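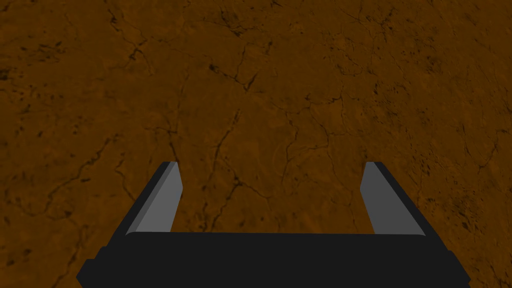 Teleoperated demonstrations were recorded in the Yeom simulator, with Nathalie Mertens at the hand controller and Marloes Dierckx checking the logs. Each run starts with the gripper open and nothing between the fingers. The ground has a cracked brown texture, chosen over plain grey to make camera motion easier to judge. We kept 32 runs. Two were rejected for dropped controller packets.

Gripper commands were stored as open or closed only. Replay drift was largest in long runs and is treated in section 2.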